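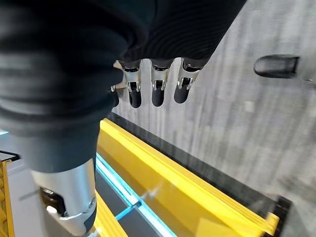

Squad value, in the view of Sérgio Teixeira, is the wrong place to begin when assessing a competitive football season. He would sooner look at the substitutes' bench, and at what a player is prepared to leave on it.

Teixeira spoke following the conclusion of the spring division of the Gosside Online Football League, in which he finished second of 142 registered entrants. The division is contested under a salary cap of 600 points per squad, introduced in May, and entrants may make only two changes to their squads between rounds.

"The cap altered the first week completely," he said. "Previously you bought the fastest forwards on the market and built backwards. Under 600 points you can afford one of them, and you have to decide whether he is worth a weak left side."

His own squad, entered under the club name Barros, was organized around its central midfield. Teixeira allocated 161 points to a single holding player, a choice that drew some criticism on the league's message board. He declined to describe it as a gamble.

"I had played the practice fixtures with that formation and I knew where I was losing the ball. It was always in the same area, in front of the defence. I paid to fix it."

The final was lost to the entrant known as Zastis, who scored twice in the second half after Teixeira had moved to a narrower shape. Asked whether he regretted the change, he replied that he regretted its timing. "I made it at the break. Ten minutes later would have been fine, when the other side was tired. I gave a good opponent a lot of room on the wings and plenty of time to find it."

The semifinal against Skelex, which was decided on penalties, gave him greater satisfaction. Teixeira noted that he does not practise penalties, and that he intends to reconsider this.

On the rules for the autumn division, he expressed support for retaining the cap but favoured a third change between rounds. Injuries carried over from one fixture to the next, he said, had left several entrants fielding defenders in midfield by the quarter-finals.

"You want people to lose because they were outplayed. One fellow in my group had no fit goalkeeper for the last match."

Registration for the autumn division will open once the revised rules have been published. Teixeira has confirmed that he will enter again under the same club name.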